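Boletín del grupo de manipulación – Proyecto Netstead

Nuevos resultados en agarre desde contenedores

El método Clullel, que presentamos en septiembre, ya tiene una primera serie completa de ensayos. La idea de partida es sencilla: antes de cerrar los dedos, el sistema estima cuánto espacio libre queda entre el objeto y las paredes del recipiente, y descarta las trayectorias en las que prevé un contacto con el borde.

Para entrenar el modelo usamos 400 demostraciones grabadas en el laboratorio de Sivenstead. Después hicimos 972 intentos de agarre con objetos que no figuraban en ellas, repartidos entre 2 configuraciones de mesa. La mejora respecto a nuestro sistema anterior se concentra en las piezas pequeñas pegadas a una pared. En las piezas apiladas apenas hay diferencia, y ahí seguimos trabajando – el estimador de espacio libre confunde a menudo una pieza con la que tiene debajo.

El código y los datos estarán en el repositorio Lapiņa cuando termine la revisión interna. Los grupos que quieran acceso anticipado pueden solicitarlo por el formulario habitual.

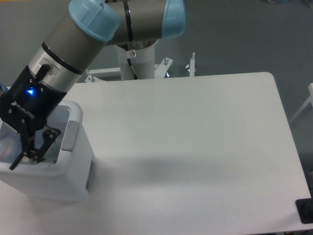
La estimación del espacio libre se recalcula durante todo el descenso, y el brazo puede corregir la orientación de la muñeca hasta el último tramo. Con la pinza Robotiq abierta y los dedos ya dentro del recipiente blanco, como aquí sobre un pequeño objeto verde, el margen lateral pesa más que la altura en el cálculo. La próxima serie de ensayos repetirá el protocolo con recipientes más hondos.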